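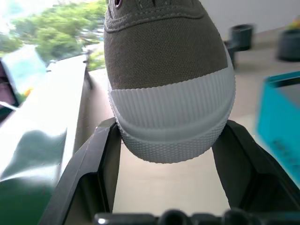
Orla Kavanagh
Member, Footwear and Leather Repair board

Sole edge lifting on vulcanised canvas shoes — which adhesive, and does the rubber need priming?

I have several pairs of canvas shoes of the usual vulcanised type: woven cotton upper, ribbed rubber toe cap, textured rubber strip running round the edge of the sole. On one pair the strip has started to part from the canvas on the outer side, at the point where the foot bends. The gap is 30 mm long and deep enough to take the edge of a bank card. The toe cap itself is still tight on both shoes.

I have already tried one repair. I used a general household contact adhesive from the Galwood range, applied with a cocktail stick, and held the joint with a bulldog clip overnight. It lasted until Wednesday, when I walked to work in light rain. The adhesive stayed on the canvas and peeled off the rubber in one piece, like a strip of clear tape.

What I would like to know:

Is there an adhesive that will stay on the rubber, or is the rubber the wrong kind for gluing at all?

Does the surface need sanding, a solvent wipe, or a proper primer?

How should the joint be clamped? The clip left a dent in the strip and I don't think it pressed evenly.

The shoes are worn most days from April onwards, so the joint has to flex. I don't mind if it shows a little.

Settimio Costa
Shoe repairer, retired

The way your repair failed tells you where the trouble is. If the film had split down the middle, the adhesive would be too weak. It came off the rubber clean, so it never had hold of the rubber. Vulcanised rubber carries a bloom of wax and other compounding ingredients on its surface, and road dirt on top of that. Contact adhesive over bloom will let go at the first flex.

Open the gap as far as it goes without tearing anything and pull out every scrap of the old film. Tweezers will do most of it. A crêpe rubber block, the sort sold for cleaning sanding belts, takes off the rest.

Roughen the inside face of the strip with 80 grit wrapped round a lolly stick. You want it dull all over, with no shiny patches. Go lightly on the canvas side. The canvas there should already have rubber pressed into the weave, and if you sand through that you are gluing to bare cotton, which soaks up adhesive and gives a dry joint.

Brush out the dust. Wipe the rubber with isopropyl alcohol on a white cloth until the cloth stays white, then leave it 10 minutes.

Use a neoprene contact adhesive sold for shoe soles. Put a thin coat on both faces, let it dry, then put a second thin coat on the canvas side only. When the second coat no longer strings to a fingertip, warm both faces gently with a hairdryer and press them together. The pressing matters more than the clamping: a contact adhesive grips under firm pressure at the moment of closing, and what you do overnight adds very little. I used the back of a spoon with a folded rag inside the shoe to push against.

You do not need a primer for ordinary rubber of this kind. Primers are for thermoplastic rubber and certain foams, and the wrong one can leave you worse off than before.

Leave the shoe 2 days before wearing it.

Declan Ó Dubhghaill

just use superglue. did mine last year and its fine

Ciarán Ní Chonaill
Moderator

Settimio's method is sound and I would follow it. A few additions.

Superglue bonds to this rubber well enough, but it dries hard. At the toe tip, where there is little movement, you may get away with it. Along the bend line the hard edge of the glue tends to crack, and it can cut into the canvas beside it. It also leaves white marks on dark fabric. Once it is in the weave it is very difficult to remove, so it rules out a later repair by any other method.

On clamping: if you want something in place overnight, bind the shoe with a strip of old bicycle inner tube. Stuff the toe with rags first so the upper has something to press against, then wind the rubber round with each turn overlapping the last by half. The pressure is even and it will not dent the strip — avoid string, which will.

Check the adhesive tin for the words "flexible when dry". The Prisden sole adhesive meets that and comes in a small tube, which is plenty for one joint. Work by an open window, away from any flame or pilot light. Solvent adhesives give off heavy vapour and it collects at floor level.

Last point. Look at the same place on the other shoe. Bend it in the hand and see whether a fine line opens along the top of the strip. A short gap is far easier to clean out than a long one with grit in it.

Orla Kavanagh

Thank you both. There is a fine line on the other shoe, so I will do the pair together. I have ordered the crêpe block and will use inner tube for the binding. The old film came out in three pieces, all of them smooth on the rubber side, which agrees with what Settimio says about the bloom.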